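Can a robot do your laundry yet?

skalow_fan
I'd say nearly. Getting stuff out of a dryer is fine now. Folding, ask me in 17 years lol

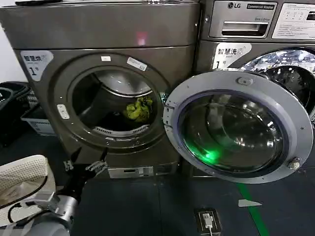
Dryer no. 1, one cloth still in the drum

himrie60
Nice, but one cloth isn't a load. Try a fitted sheet wrapped around 24 socks!

Uchenna F.
Disagree with Heather. My mom's laundromat would pay for just the emptying part, people leave stuff in there for hours.

himrie60
And who checks the pockets?

skalow_fan
OK, pockets are bad. I still do those myself.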